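Drarnley Community Help > Food and small events

How to set out a snack counter in a narrow hall?
posted by Grukolon

I help with the refreshments at our hall in Nadcombe in January. The table is 108 cm long and people must take a sandwich and a drink without waiting. Where do you put the sandwiches?

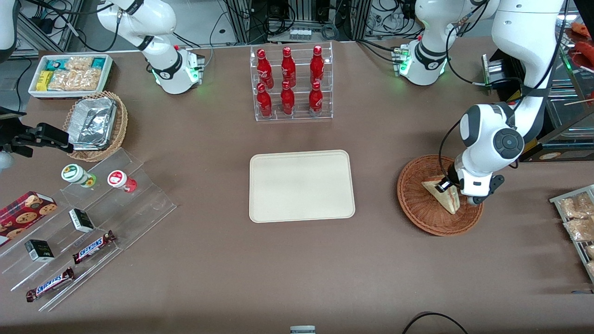
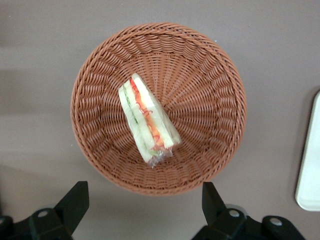 Sandwiches are my main worry, as they become flat when I pile them. I like a round woven basket for them, but with one wedge in it the basket looks very bare. Is a tray better?

Chaturvedi
Keep the basket, but choose a smaller one and fill it again often. Stand the wedges up with the point to the top — they keep their shape. Drinks go at the back on a rack with two levels, so the labels can be read.

nadcombe262
Tray. Easier to wash.

teapot_425
I use both. Wrapped ones in the basket, open ones on the tray, and I leave a free place in front for plates.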